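From: Catriona Buchanan
To: rilten-workshops
Subject: Re: [rilten-workshops] carpet in the back offices??

Quick reply, on my way out, sorry for the fragments.

Euan Swanson wrote:
> Hi all, we get the keys to the two back offices in March and I'd like
> the flooring sorted before anyone moves a desk in. Bare concrete now,
> same as the main hall. Bornura have quoted for glue-down roll and for
> tiles, tiles come out dearer. Can anyone who's done this before say
> whether the difference is worth it? Also do we need underlay, and can
> we lay over the old paint or does it all have to come up? I would
> rather not do this twice.
> Euan

Tiles. Every time. We did roll at the Cerkulska building and regretted it within the year — one coffee spill by the door and there's no fixing it, you patch it and the patch shows forever. With tiles you lift one and drop another in.

On price, ask Bornura if the roll quote includes the adhesive and the cutting waste. Ours didn't. Once that went on, the gap was 90 dollars for the whole room, so not much of an argument.

Underlay: no. Not with tiles that already have a backing, they go spongy and the chair wheels dig in. If it's the cold you're worried about get the thicker tile.

Color. Please not dark gray, it shows every crumb. Speckled beige is dull but very forgiving, doesn't look awful when the edges get a bit tired either. Fwiw the mat on the white table is about the shade I mean, look at that and not at the sample card, the card is way too yellow. 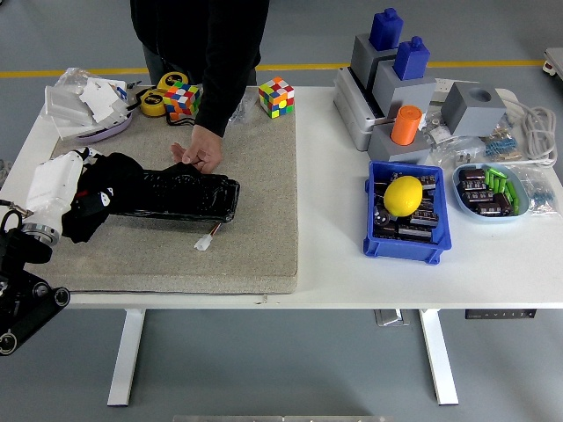 What to do, in order

1. Scrape the old paint only where it's flaking. Sound paint can stay. Run a scraper over the lot and whatever lifts, lifts. Vacuum twice.

2. Check for damp. Tape a square of plastic sheet down in each room, leave it 3 days, look underneath. If its wet stop and email me before you buy anything.

3. Leave the boxes open in the room overnight. Tiles straight off a cold truck will move on you.

4. Start from the middle, not the wall. Chalk line both ways, cuts end up at the edges under the desks. Arrows on the back all pointing the same way, or quarter turn if you want the checker look (I don't).

5. Tackifier, not proper glue. Thin coat, roller, wait till it goes clear.

Order spare tiles from the same batch — Núñez ran out and the replacements were a diferent color, you can see it from the hallway. 3 boxes would do you.

Budget wise I'd keep 500 back for door trims and strips. They always get forgotten and then people trip.

I've still got the knee kicker and the long straightedge if you want them, they're in the cupboard by the loading door. Need the straightedge back after. Blades you'll have to buy.

Catriona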